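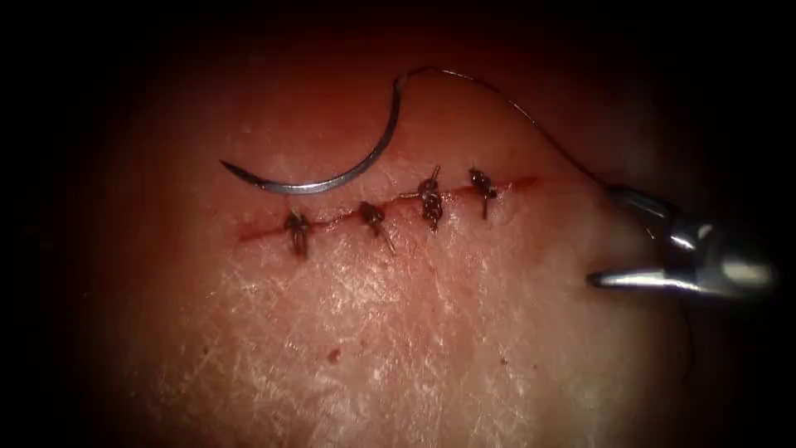 My sister wrote back that I should stop worrying about the drive and just book the ferry, and that she would have done it weeks ago. She has a point. I had been going back and forth over it since February, when the bridge at Loston closed and the road route got so much longer.

08/07/2023

Booked it this morning. The crossing from Bovport costs 96 dollars with the car, and the other way is 384 miles by road with one night in a motel. I had both sets of costs written on the back of an envelope and the ferry came out cheaper even with the cabin.

Spent the rest of the morning on the car. Topped up the washer fluid, checked the tires, took the bag of old magazines out of the trunk that was supposed to go to the library. Found the missing glove under the passenger seat, after I bought new ones. The Brustix roof box still has the sticky latch on the left side. A little cooking oil on a rag helped. I should buy the right stuff before we go.

Lunch was soup and the end of the rye loaf. It rained from noon until after three, so I left the lawn alone and started a packing list. Last time I forgot the phone charger and paid 63 dollars for one on the boat along with two sandwiches and a paperback I never finished.

Walked down to Pearce Street when it cleared up. The hardware store is closing early all week for inventory, so no latch spray. I got stamps and a bag of plums. The plums are hard and I put them on the windowsill.

Called my sister after supper. She wants us there by 2 so we can all eat together, but the boat docks at one and there is still an hour on the road. I told her to go ahead and start without us. She said she would hold the potatoes.

Need to ask next door about watering the tomatoes. Bed at ten.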